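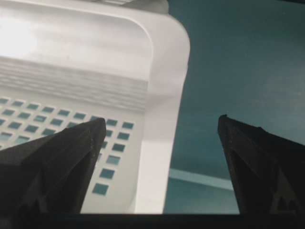 The edge tracker in Jurno has had the same failure mode since I wrote it: it picks the strongest line in the wrist view and follows it, and the strongest line is often the wrong one. With a perforated basket the effect is severe. The rows of square openings produce parallel gradients at regular spacing, the ribbed band produces more at a finer spacing, and the one boundary I want, white wall against teal, is a single edge competing with all of them. Near the upper left the plastic is close to saturated, so there is no gradient to use there at all.

I logged 2,866 wrist frames in June and ran the old tracker over them offline. In 834 of them the selected line was part of the grid. Most of those were single-frame jumps, which the filter absorbed. The ones that hurt were runs of 6 or more, long enough for the filter to believe them. The controller then servoed toward a row of holes at full confidence.

First attempt at a fix was to suppress periodic structure. Take a short-time Fourier transform across the candidate normals, find the peak, notch it out. This works when the grid is parallel to the image plane. At a steep viewing angle the spacing changes across the patch and the peak smears, so the notch has to be wide, and a wide notch also removes the wall edge. I spent too long tuning it. The code is still in the Skarkex branch if anyone wants it. 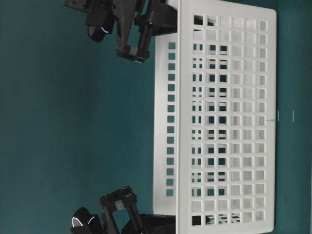
Second attempt was to stop asking the wrist camera to decide by itself. The fixed camera already gives a coarse pose from the outer silhouette, and a coarse pose is enough to predict where the wall edge should land in the wrist view. Project the predicted edge, build a search band on either side, and only score candidates inside the band. Band width comes from the pose covariance, with a floor of 12 pixels. Without the floor the filter gets overconfident and the band collapses onto whatever it last matched.

The extra cost is small. Projection is a handful of matrix products, and fewer candidates get scored, so total time per update went down slightly. The hard part was timestamps. The two cameras were on different clocks and the Zinunau bridge was stamping on receipt. I moved the stamp to the driver and most of the residual jitter went away.
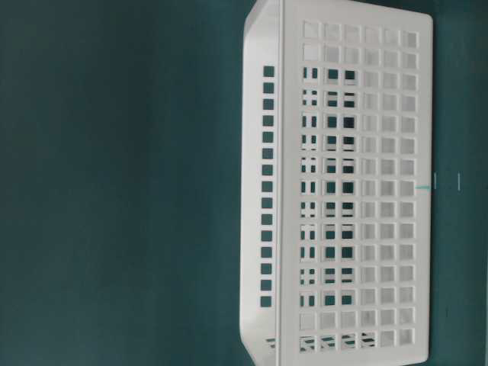 Silhouette fitting has its own problem, and it is scale. The first version fit a closed rectangle and assumed four visible corners. With the basket running out of view at both the top and the bottom, only its width is observable, and the fit was inventing a length to satisfy the model. I replaced the rectangle with two independent side lines and let position along the long axis stay unconstrained until something pins it. The covariance is then very long in one direction, as it should be. The see-through part of the grid, where the far wall's bars break up the dark squares, is masked before fitting.

Rerun on a 1,015-frame subset, the new tracker selected a grid line in 17 frames, with no run longer than two. All 17 are at the start of an approach, before the covariance has come down, when the band is wide enough to include the first row of holes.

Still open: the long axis. The obvious candidate is to count rows of openings from a visible end, but the grid is ambiguous by one period and a wrong count looks identical to a right one. I would prefer to use the corner radius when it enters the wrist view. Potgieter, my replay tool, can't yet step both streams together, so that gets fixed first.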